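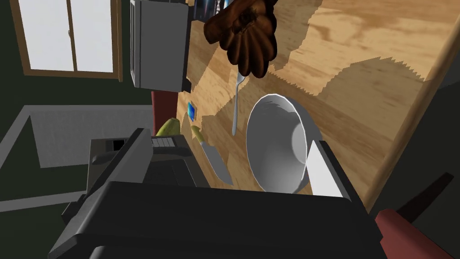 Yanling Fang
Build lead, Domholm shared workshop

Wanted: two people to help finish a kitchen robot arm (part-time, small stipend)

Domholm is a shared workshop with a wood room, a metal room and a back bench for electronics. Since last October a small group of us has been building a one-arm robot that can clear and set a kitchen table. The project is called Uta. We are looking for two more people to join for the next stretch of the build, one for the simulation side and one for the hardware side.

Where the project stands

The simulation is further along than the hardware. We have a rendered kitchen with a wooden table and the kind of things that end up on one: a bowl, a spoon, a knife, a pear. The arm and gripper are modeled, and we change the light and the clutter between runs so the software doesn't get used to one tidy layout. Hard shadows across the table still give us trouble. Some of them come out with stepped edges, and the object detector takes an edge like that for the edge of a thing. Fixing this is the first job for whoever joins on the simulation side.

The real arm is bolted to a bench at Domholm. The base, shoulder and elbow move under power. The wrist is assembled but the wiring needs to be redone, and the gripper is on its third version. The finger pads wear faster than we would like. İlker Gökçe is in charge of the hardware and will be the person you work with most if you take that role.

Role 1: Simulation helper

You would:
- clean up the shadow and lighting settings in the kitchen model
- add new tableware and check that sizes and weights match the real pieces we keep in the cupboard
- run batches of pick attempts overnight and sort the failures in the morning
- write down what you changed, in plain words, in the project log

We run batches of 1,000 attempts. The last full batch ended with 787 clean picks. Most of the misses were bowls, where the finger landed against the outside of the rim and pushed the bowl away. Thin flat things are the next problem after that.

You should be comfortable with Python and have worked in at least one 3D or physics package. It doesn't matter which one. We can teach you ours in an evening or two.

Role 2: Hardware helper

You would:
- rewire the wrist and label both ends of every cable
- print, cut and fit new finger pads, and keep track of how long each set lasts
- help build the test table, which has to match the one in the model
- do the first slow runs on the real arm with İlker

You should be able to solder, read a simple wiring diagram and use a drill press safely. If you have never used the mill, you will need to do the Domholm induction before you start. We pay for it.

Time and money

Both roles are 8 hours a week for 5 months. Most of us are in the shop in the evening, from 6:30 pm. The simulation work can be done mostly from home, but we ask you to come in once a week. The hardware work has to be done here.

Each role comes with a monthly stipend and a full workshop membership for as long as you are on the project. The stipend is modest and won't replace a job. We will tell you the amount in our first reply so you can decide before spending time on a visit. Parts and materials are covered. Please don't buy anything yourself and ask for the money later; put it on the order list on the back bench.

Things to know before you apply

The shop is up one flight of stairs and the freight elevator is slow but works. It is cold in winter. The metal room gets loud and you will need ear protection, which we have. You must be 18 or older to work on the powered arm.

The drawings and code are shared with all members, and your work will be too, with your name on it. We have no plans to sell the robot.

You don't need a degree. We would like to see something you built or fixed, even if it is small or unfinished. Both roles are open to people who already have a membership and to people who have never been here.

How to apply

Send a short note, one page at most, to the Uta mailbox listed on the Domholm contact page. Say which role you want, which evenings you can be in the shop, and include a few pictures or a link to one thing you made. Put "Uta simulation" or "Uta hardware" in the subject line.

İlker and I read all the notes ourselves. If it looks like a fit, we will ask you to come by for an hour, see the arm and try a small task with us. We will close the call when both places are filled and take this notice down then.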